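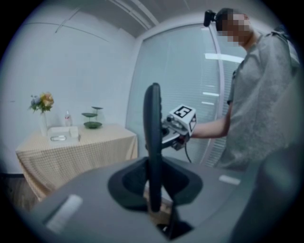

4. Recording a session with two hand-held grippers

This section covers recording with a pair of Praso grippers and the head camera. Complete section 3 (charging and pairing) before you start. A first session takes 32 minutes to set up and check. Later ones are much quicker.

4.1 Fitting the gear

1. Put on the head camera and tighten the band until it stays put when you nod. Brush hair away from the lens.
2. Place the strap over your shoulder and adjust it so that it lies flat.
3. Pick up the left gripper, then the right. Close your hand around the grip and rest a finger on the trigger.
4. Let the cable hang on the outside of your forearm. It must not cross in front of the gripper camera.
5. Squeeze each trigger fully and release it. The fingers should close and open without catching.

Caution: Keep loose sleeves and jewelry clear of the fingers.

4.2 Checking the marker blocks

The cube on top of each gripper lets the software work out where the other hand is. Each face carries its own pattern.

1. Check that the cube is seated squarely and does not rock.
2. Wipe the faces with a dry cloth. Do not use alcohol – it lifts the print.
3. Hold one gripper still and turn the other slowly in front of its camera. The status line in Ravn should read TRACKED.
4. If it reads LOST for more than a moment, move closer or turn so that a face points at the camera.

Note: The wide lens shows the body of its own gripper and black corners. Do not crop these out of the preview. The training code expects them.

4.3 Preparing the room

1. Close the blinds if there is sun on the window. Ceiling lights may stay on.
2. Set out the objects named on the task card. Leave other items on the table where they are unless the card says to clear it.
3. Smooth the tablecloth, if there is one. Folds catch the finger tips.
4. Walk the full path of the task once with the grippers in your hands and recording off.

4.4 Recording an episode

1. Stand at the start position with both grippers raised in front of you.
2. Press and hold the left trigger until you hear one tone. Recording has started.
3. Carry out the task at an even pace. Look at the object you are about to grasp.
4. If you drop something, pick it up with the gripper and continue. Do not use your fingers.
5. Return to the start position and hold the left trigger again. Two tones mean the episode is saved.
6. Move the objects to new places before the next episode. A hand's width is enough.

An episode shorter than 13 seconds is marked SHORT and left out of the upload. To keep it, open the episode list and clear the mark by hand.

Caution: Stop if your wrist or forearm starts to ache. Put both grippers down and rest before going on.

4.5 Uploading

1. Dock both grippers and wait for the green light.
2. Choose Send in Ravn. Leave the dock powered until the list is empty.

For missing or damaged episodes, contact Inger Bach at the Sestville office and give the episode number.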